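# Pramow Picks a Bin

PRAMOW - After a spring of meetings that ran longer than the ones on the sewer line, the town has settled on a container for the things people leave behind at the recreation center.

It is beige. It has rounded corners, an open top and a white hinged flap that covers the upper part of the front. The town is buying 36 of them, and the first went on a table in the center's old card room in June so that residents could come by and form opinions. They did.

The bins replace a long row of cardboard boxes that has stood in the hallway outside the gym for as long as most people can remember. The boxes were labeled in marker, and the labels had drifted away from the contents over the years. "Gloves" held mostly swim goggles. "Misc." held the gloves. A box marked "Do Not Use" was the fullest of the lot.

A count in the spring, the first on record, found 200 unclaimed items. The list was posted at the front desk and runs to several pages. It includes a waffle iron, most of a clarinet and enough single flip-flops to outfit a town with a different number of feet. One entry reads "hat (good)." It was claimed the same afternoon, by three people. 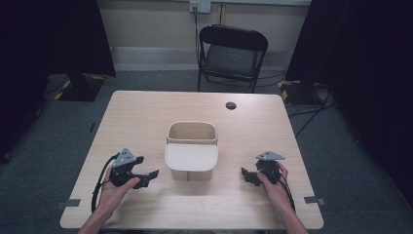
The money comes to $2,000, which covers the bins, the labels and a small amount listed in the budget as "contingency, bins." The supplier is Ramanauskas, the storage and office furniture dealer on the Kamton road, which also sold the center its new tables. Ramanauskas offered the bins in beige or a shade the catalog calls Harbor. Residents were asked for their preference, and beige won by a wide margin, although a good many of the comment cards said only "not Harbor."

The flap was harder. Supporters said a closed front looks tidy from the hallway and keeps toddlers from helping themselves to the mouth guards. Opponents said that a lost mitten behind a flap is still a lost mitten, and asked why a bin that is open on top would need a door on the front. The supplier's answer, read aloud at the June meeting, was that the bins are designed to be stacked in a rack, where the top is no use to anybody. The center does not own a rack. The question of a rack has been put off until fall.

There was also some discussion of clear plastic, which would let owners spot their belongings without digging. A sample was passed around. The general feeling was that people who have left gym socks in a public building do not want them on display, and that the public agrees with them.

Under the new system, each bin will hold one kind of thing. Shoes get four bins, water bottles six. Anything with a name written in it goes in a bin by the front desk, and the desk will call the name if it can be matched to a member card. Items will be kept for one season and then sent to the thrift store in Kamton, where several Pramow families report having already bought back their own coats.

Wet towels will not be kept at all. The notice on this point is in capital letters and has been underlined by hand.

The sorting itself will be done in the card room, which lost its regular card game to the senior center two winters ago and has been looking for a purpose. The room has been painted, and the carpet, a green nobody had spoken up for, is gone. Staff will empty the hallway boxes a few at a time onto the tables, decide what each object is and put it in the matching bin. The schedule allows a week. People who have looked into the "Do Not Use" box think the schedule is brave.

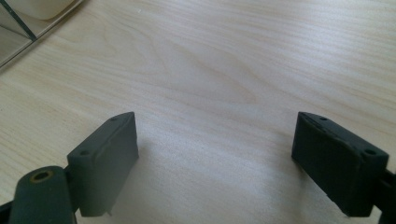 Gruklow, eight miles up the highway, has followed all of this with interest. Its own lost and found is a closet, and its town newsletter took a mild swipe in the spring at neighbors who "hold hearings about buckets." Pramow's reply was to invite Gruklow to the card room to see how it is done. A handful of people made the trip, looked into the bin, worked the flap and said it seemed fine. They were more taken with the furniture. The tabletops are a light-colored wood, the sort that makes every pencil mark and coffee ring look like a confession, and the visitors wanted to know how the town planned to keep them that way with a clarinet and a waffle iron coming through. The answer was a sign. Gruklow has since asked Ramanauskas for a price on tables, and is said to be getting along with its closet for now.

Pramow bought 2 of the tables in the end, down from a planned four. They are rectangular, with slightly rounded corners and a small round hole near the back edge for running a cable through. The hole came up at the meeting too. One resident wanted to know what in a lost and found needs to be plugged in, and was told that the center has a box of phone chargers and would like to find out which ones still work.

Not everyone is sorry to have waited so long. The cardboard boxes have their defenders, who say that half the pleasure of a trip to the gym was going through them on the way out, and that a person could lose a scarf in one and come away with a better scarf. A suggestion to keep a single box in the hallway, for sentimental reasons, was turned down. It was then noted that the box had already been taken home by someone, contents and all. A notice asks for its return.

The remaining bins are due before the start of the fall leagues. The white flaps ship separately and have to be snapped on, a job that according to the instructions takes around a minute each and needs no tools. The center has set aside a morning.

Residents who think something of theirs may be among the unclaimed items can stop at the front desk from 9 a.m. until the pool closes and describe it. The desk asks for more detail than "it's black" or "my son had it." The list of items stays up through the end of the summer, and corrections are welcome. One has been made so far: the entry for "trophy, bowling, small" now reads "pepper mill."

The sample bin will stay in the card room until the others arrive. Staff ask that visitors stop leaving things in it.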